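Reviews > Kitchen > Handheld Milk Frothers

Hovland Milk Frother, four months in

I bought the Hovland because my old frother died in the middle of a latte and I was too cranky to shop around. It was 48 dollars, more than I wanted to pay for a little whisk on a stick, but Wilma Tosh has one and she makes the best cocoa on our street, so I figured I'd just copy her.

First thing you notice is the weight. It feels solid in the hand, and the button is big enough to find before you're properly awake (important!). It has two speeds. Low is perfect for cocoa and matcha, and high will throw milk up your sleeve if you start it above the surface. Ask me how I know.
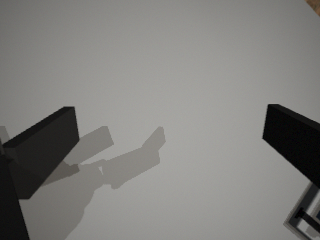 Whole milk froths beautifully. I get thick, silky foam in 18 seconds, and it holds up long enough for me to find my slippers and sit down. Oat milk depends on the carton - the barista kind is great, the cheap kind goes bubbly and flat. Skim is fine. Almond I gave up on.

I charge it once every couple of weeks and drink two coffees a day, so no complaints there. The cable is silly short, though, and mine ends up dangling off the toaster shelf.
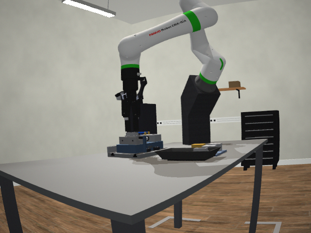

Cleaning is easy: run it in a mug of warm soapy water, then again in plain water, done. The whisk pops off too, but the fit is tight and I was scared I'd bend it the first time. My sister-in-law Liv has the Zalness, which is cheaper and louder and comes with a stand. I do envy the stand. The Hovland one is sold separately and I refuse on principle.

Would I buy it again? Yes, but I'd wait for the February sale.

4 stars out of 5. The missing star is for the cable.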